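Search this site Enter keywords Go
Home Guides Standards FAQ Downloads Contact
Filed under: Hand-held grippers, House rules, Small objects

Bracelet sorting with hand-held grippers: frequently asked questions

Last revised 11/9/20

These are the questions people send us about the Emalport house rules for home recording. The rules run to 14 pages. We know how many of you have read them, so the answers are here as well.

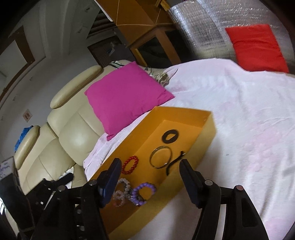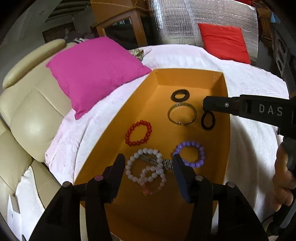
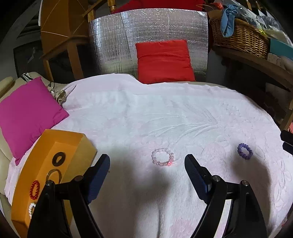

Bracelets, an orange box and a hand-held gripper.

Does the box have to be a particular colour?
No. It should be one plain colour inside, with no printing on the floor, and you should keep the same box for the whole session. We've had a biscuit tin with a hunting scene on it. The horses were lovely and the session was rejected.

Do I have to clear the room?
No. Clear the surface you're working on and leave the rest of the house alone. Cushions, sofas, baskets and the general drift of family life are all welcome, and the standard asks for them in section 7. A tidy room that only exists for recording is worth less to us than the one you live in. What does have to go: post with an address on it, family photographs, bank cards, and any screen that's switched on.

How far apart should the items be?
Far enough that a finger can get down beside at least one of them. Overlaps are allowed, and a beaded bracelet lying across another is a perfectly fair start. Knots are a different matter. If you'd swear at it with your own hands, don't ask a gripper to do it.

Can two people work on the same box?
Yes, with one gripper each or one person using both. Agree beforehand who goes first. The Rellex supplement has a long passage on right of way which boils down to this: whoever is already over the box has priority, and the other one waits outside the walls until they've left.

May I use my fingers to help?
Before the start and after the end, as much as you like. In between, no. This is rule 4 and it's the one most often broken, usually by somebody nudging a bead "just slightly". If you do nudge, say so in the notes. A confessed nudge costs you one attempt and a hidden one costs you the session.

How hard should I squeeze?
Until it stops slipping, and then stop. Elastic bracelets will forgive nearly anything. Thin metal bangles won't, and clasps hold grudges. The Skallico pads are ribbed for a reason, so let them do some of the work.

What if I drop something?
Carry on. Pick it up from wherever it landed, provided it's still on the working surface. If it has gone down the back of the sofa, end the attempt, fetch it by hand and start another. Dropped items aren't failures under our rules and shouldn't be deleted. We had 153 attempts sent back in April, and a good many of them had been trimmed by people who wanted to look clever.

Is a blanket acceptable as a surface?
Yes, and so is a sheet. Smooth it once at the beginning and then leave it be – constant straightening between attempts makes every one look like the same hotel. Fringes and loose threads should be tucked under, as they get into the hinges.

How long can I go on for?
14 attempts, then a proper break with the gripper put down. Holding it while you drink your tea is not a break. Your wrist will agree with us by the second day.

Whose bracelets should I use?
Your own, or ones you have permission to use. Nothing valuable and nothing sentimental. We don't pay for beads, and the Kubíček claim form that's still going round was withdrawn, so please stop filling it in.

Where do I report a damaged pad?
Through the Contact page, before your next session. Tape is not a repair.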